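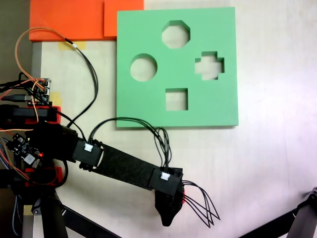
Durkurden opened its Gerngate workshop to the public in August and drew 158 visitors, most of whom came to see whether a small robot arm could do a toddler's puzzle. The job on show was a green foam board with four holes: a circle, a square, a cross and an octagon. The company says the same setup will one day sort parts at the Bramwell warehouse. Maybe. Foam shapes on a clean white table are a long way from a loading dock, and staff would not give a success rate or a price. They did say the arm had been through 200 practice runs. Asked how many went wrong, a spokesperson said the figures were "still being reviewed." A second open day is planned.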